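Entretien d'un plateau en érable clair : nettoyage, ponçage, finition

Fiche atelier, mise à jour le 1 Jan 2022

Un plateau d'érable posé à plat sur un établi perforé sert à tout : trier des petites pièces, assembler, coller, poser un jeu d'enfant en cours de réparation. Le bois est dense, à grain fin, et se raye peu. Il marque en revanche vite au contact de l'eau et des pigments.

Nettoyage courant

Dépoussiérer à la brosse souple, dans le sens du fil. Passer ensuite un chiffon microfibre humide, bien essoré, puis un chiffon sec. Pas d'éponge abrasive, pas d'eau de Javel. Le savon noir convient, dilué à raison d'une cuillère à café par litre d'eau tiède. Pour les traces de plastique coloré laissées par frottement, une gomme blanche suffit dans la plupart des cas. Sinon, alcool ménager sur coton, par petites touches, et essuyage immédiat.

Nettoyer aussi la face inférieure. Sur une table perforée, la poussière remonte par les trous et se dépose dessous – elle finit par rayer le bois à chaque déplacement du plateau.

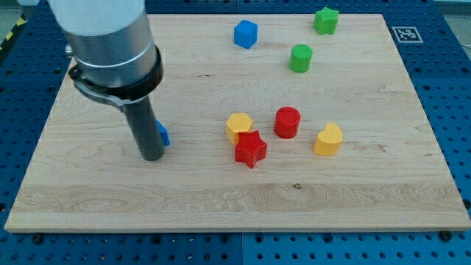 Peut-on laisser des blocs en plastique à demeure sur l'érable ?
Mieux vaut les retirer en fin de journée, surtout sur une huile fraîche : certains plastiques souples y adhèrent et laissent une auréole mate.

Ponçage

À faire une fois par an, en mars par exemple, quand l'atelier est de nouveau chauffé modérément. Grain 100 pour les rayures visibles, puis 180, puis 240. Toujours suivre le fil, y compris dans les zones où le veinage ondule. Autour d'un nœud, poncer à la main avec une cale en liège : la machine creuse le bois tendre et laisse le nœud en relief. Aspirer entre chaque grain.

Finition

Huile dure incolore, type Flakel 111 ou équivalent. Appliquer au chiffon non pelucheux une couche mince, attendre 40 minutes, essuyer tout l'excédent. Deuxième couche le lendemain. Une huile teintée fonce le veinage de l'érable de façon irrégulière et se rattrape mal. Les chiffons imbibés sont à étendre à plat dehors avant d'être jetés (risque d'auto-inflammation).

Stabilité du plateau

– Coller 4 patins antidérapants Brulside, un par angle, en retrait de deux centimètres.
– Vérifier la planéité à la règle, dans les deux diagonales.
– Si le plateau tuile légèrement, le retourner quelques jours, sans charge.
– Éviter la proximité d'un radiateur ou d'une fenêtre plein sud.

Pour le stockage, ranger à plat ou sur chant, jamais appuyé en biais contre un mur.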